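Skoltby lab compares two parallel grippers on phone handling task

Fri 23 September

A test group at Skoltby has published the first results of a side-by-side comparison of two parallel grippers, both run on the same model of dual-arm station and scored on the same job: picking up a smartphone that is lying flat and setting it on a stand.

The grippers are the standard Tornetti unit, which ships with the arms, and a replacement finger set from Hustent with a softer contact pad. Both have the same opening width. The controller, the wrist cameras and the motion settings were left unchanged between runs, and each gripper was put through 1,000 attempts under operator control before any learned policy was tried.

Phones were chosen for the test as a difficult case for low-cost hardware. A modern handset is thin, smooth on both faces and hard for a camera to read when the screen is off. A flat handset also leaves very little edge for the fingers to close on, and a gripper that comes in slightly high will slide across the glass instead of closing on the sides.

"We had been using blocks and cups, and every gripper looked fine on blocks and cups," said Ratree Phetsri, who runs the comparison. "With a phone you find out in the first hour which fingers flex."

According to the report, the Tornetti fingers were more repeatable when taking a handset off a stand, where the sides are exposed and the approach can be made from the front or the side. The Hustent fingers did better on flat pickups. The pads gave enough to seat against a rounded edge, and fewer attempts ended with the phone turning under the fingers as they closed. 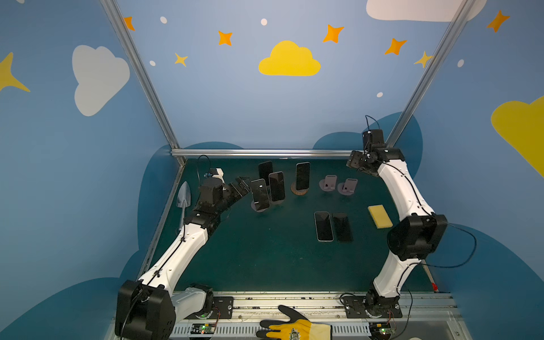
Placement proved harder than picking with both sets. The stand has to be met at the right angle, and an error of 2 millimeters at the wrist is enough to push a light stand backward across the table. The report recommends that the second arm be used to steady the stand during placement. Operators were slower when they worked this way, but the number of tipped stands fell with both grippers.

Camera position was tested as a separate item. Each arm carries its own wrist camera, and the group tried 7 mounting angles before settling on one that keeps both fingertips in view through the whole approach. Steeper angles gave a cleaner view of the phone but lost the fingertips in the last part of the descent. Reflections from dark screens remained a problem at every angle, and the report does not claim to have solved it. A polarizing filter is to be tried next.

The table layout was changed after every 30 attempts. Handsets were moved between the stands and the tabletop, and items with no part in the task were left within reach of the arms to see whether operators, and later the policy, would be led off course by them. Scores from the cluttered layouts are listed separately. Both grippers lost ground on them, mainly through contact with neighboring stands on the way in.

Boonsong Boonchu, who maintains the stations, said wear was also recorded. The Hustent pads had to be changed twice during the test, while the Tornetti fingers went through on one set. He said pad changes are quick but the fingers must be zeroed again afterward, and skipping that step shows up in the scores almost at once.

"The offset is small – you would not see it by eye," he said. "The log sees it. So now the zeroing routine is part of the pad change, and the station will not start without it."

Cable routing was revised during the same period. Early runs in May were stopped several times when the wrist cable pulled tight at full rotation. The group now leaves a free loop above the wrist and a second one at the elbow, and reports no stops from this cause in the scored attempts. The earlier runs have been excluded from the published figures.

Controller comparisons are still under way. The stock controller is being measured against Wiriya, an open package that closes the gripper on motor current instead of a fixed position. Phetsri said current-based closing should matter most with the softer pads, where the finger position at contact varies with pad wear. Early logs point that way, she said, but the sample is too small to publish.

The group has released the scoring sheet, the table layouts and the camera mount drawings. The operator recordings will follow once they have been checked for dropped frames. Results with the learned policy, covering both grippers and both controllers, will be issued as a second report.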